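Chapter 5

Shine: What Glossy Surfaces Tell You About a Room

I grew up over a shop in Drumport, and the shop had a long black counter that my family polished every night at closing time. I used to sit on a stool at one end with my chin on my arms and look along it. From up there the counter was a counter. From down at chin level it was a lake with lamps in it, and if I slid my chin a few inches to the left, every one of those lamps slid too. I had no idea I was doing optics. I thought I was avoiding my homework.

This chapter is about that counter, more or less. In Chapter 4 we spent our time on matte things — plaster, chalk, an unglazed flowerpot, the felt on a card table — and we found that a matte surface takes whatever light lands on it and scatters it every which way. That's why you can walk all around a flowerpot and it looks pretty much the same color from everywhere. Now we're going to handle the other kind of surface, the kind that keeps the light together and sends it off in one direction. Glazed mugs, car fenders, patent leather shoes, oven doors, brushed metal (sort of, and we'll get to the "sort of").

I should tell you up front that this is my favorite chapter in the book, so it's longer than it ought to be. My editor got it down from something much worse.

Before you start

You'll need a few things from around the house. A big metal spoon. A dinner plate with a glaze on it, the darker the better. A sheet of kitchen foil. A lamp you can move, and a room with more than one light in the ceiling if you can find one. A school hallway, a laundromat or a grocery store will do nicely, although you may get some looks with the spoon.

If you did the Zestier kit experiments in Chapter 3, hang on to the black card from the box, because we'll want it in section 5.2. If you didn't buy the kit, any piece of black poster board will do the same job.

The two parts of what you see

When light from a lamp reaches a glossy plate, two different things happen to it. Some of the light goes into the glaze, bumps around in there, and comes back out colored. That part is the body color, and it behaves just like the flowerpot. The rest never gets in at all. It bounces off the very top of the glaze and keeps the color of the lamp. That second part is the highlight.

Most people, asked to draw a shiny red apple, draw a red circle with a little white window on it. They're right to! The white patch is a small, squashed picture of the window or the lamp, sitting on the skin of the apple. It has edges. It has a shape. If the window has a bar across the middle, you can sometimes find the bar.

I want you to get into the habit of reading highlights as pictures. Once you do, you can't stop, and I apologize to your friends in advance. I've held up a dinner table for a good while turning a gravy boat.

Why dark and glossy is the best combination

Try the plate under your lamp, then try a white plate the same way. The white one has a highlight too, and it's every bit as strong, but it's hard to pick out against all that bright body color. On the dark plate there's hardly any body color to compete, so the reflection stands there on its own. 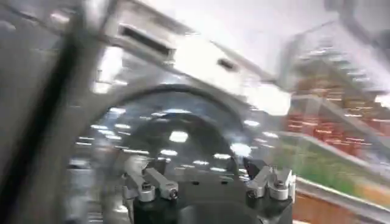

Curved surfaces are where I always lose track of time. A flat mirror gives you one view of the ceiling, and to see more of the ceiling you have to move. A curve does the moving for you, because each little patch of it faces a different way and picks up a different part of the room. So one bend of dark, polished material can hold a whole ceiling's worth of lamps. Look at the big dark arch in the photograph, and leave the long smears along its lower part for section 5.4. You'll find five separate white highlights on it, some oval and some rectangular, one near the center of the arch and the others toward the lower left, the right and the upper right edge. You can't see the ceiling lights themselves on that curve, only where they land, and yet you could already say there's more than one bright source overhead. Then compare the metal fingers lower down. They're brushed aluminum, and they catch the overhead glare as well, but the rounded, polished knuckle on the outer right-hand one is the part that really flashes.

Now do it yourself with the spoon. Hold it with the back toward you, under the ceiling lights, and find every highlight on it. Tip the spoon slowly. The highlights crawl, and they don't all crawl at the same speed. Near the middle of the bowl they drift along. Out by the rim, where the metal bends away more sharply, they rush and get thin and then they're gone.

Brushed, polished, and in between

Here's the "sort of" I promised you. Brushed metal has been rubbed with something scratchy, usually all in one direction, so its surface is covered in fine grooves. Each groove is shiny if you get close enough. But the sides of the grooves face different ways, and so the reflection of a lamp gets pulled out into a streak that runs across the grooves.

You can make your own. Take the foil, lay it on a cutting board shiny side up, and rub one half of it gently with a dry scouring pad, always in the same direction. Leave the other half alone. Then hold it under the lamp and turn it, flat, like a steering wheel. On the half you left alone, the highlight will be wrinkly but bright. On the rubbed half it will be a soft bar, and as you turn the foil the bar turns with it.

I keep a square of foil done this way stuck to the wall over my desk. It has gone gray and sad at the corners, and I still turn it now and then while I'm on the phone.

A short detour about old mirrors

There's a mirror in the front hall of the Lecomte house, the one I mentioned in the introduction, with the year 1746 scratched into the back of the frame. The glass is wavy. When you walk past it your head swells and your shoulders go narrow and then the whole thing trades places. Visitors laugh at it, and then they go back and walk past it again.

What makes it so strange is that the waves are tiny. You can run a fingertip down the glass and feel nothing at all. But a reflection is very fussy about the tilt of the surface. Tilt a mirror by a small angle and the reflected light swings by twice that angle, so every little hill and dip in the glass gets doubled before it reaches your eye. We'll work through the doubling properly in section 5.3, with a diagram and a protractor.

People who check paintwork for a living use the same trick. They stand a row of bright tubes next to a door panel and look at the reflections. If the reflected tubes are straight, the panel's good. If one of them has a kink in it, there's a dent under the kink, even a dent too shallow to feel. Try it on a refrigerator door with the edge of a bright window. Ours has a kink at knee height, and I'm fairly sure a tricycle was involved.

What's in the rest of the chapter

Section 5.1 gets the rule for reflection down in plain words, then in symbols. There's only one rule, and everything in the chapter comes out of it.

Section 5.2 is about glare. We'll use the black card to block one lamp at a time, and work out which highlight on your plate belongs to which light in the room. It's a bit like flipping switches at the fuse box and shouting up the stairs.

Section 5.3 covers curved mirrors, the kind that bulge toward you and the kind that don't. Bring both sides of the spoon.

Section 5.4 deals with highlights in motion, and with why a moving bright spot turns into a line in a photograph when your eye might have called it a dot.

Section 5.5 is the long project. You'll pick one shiny thing in your house and draw only its highlights, at breakfast, at noon and after dark, on three sheets of tracing paper. Mine was a Jestard teapot with a chip in the lid, and I drew it so many times that I can do it now with my eyes shut.

Warm-up

Do these before you go on. Write your answers in pencil, as you'll want to change a few of them by the end.

1. Find a glossy object and a matte one of about the same color. Walk halfway around each. Write down what changed and what stayed put.

2. Stand under a ceiling light with the back of the spoon toward you. Where on the spoon is the highlight? Raise the spoon to eye level, keeping it upright. Which way did the highlight go?

3. Put your dark plate on the floor and look at it from across the room, then from right above. From which place is the reflection of the room stronger? (Most people guess wrong the first time. I did.)

4. Sketch one highlight as carefully as you can, edges and all. Then look up and find the thing that's making it.

Keep that last sketch somewhere safe. We start section 5.1 with it.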